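Majimbun laundry plans second folding cell

Commercial laundry operator Luda has set aside money for a second robotic towel-folding cell at its Majimbun plant, to be ordered in October. General manager Halvard Wallin said the budget covers the arm, table and 8 spare sets of gripper fingers – training is costed separately. Supplier Grimilus has quoted $4000 a year for servicing.
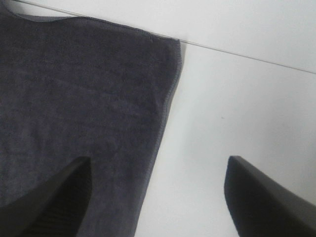
Will the Dandiveck plant get one too? Luda will decide after the next budget round.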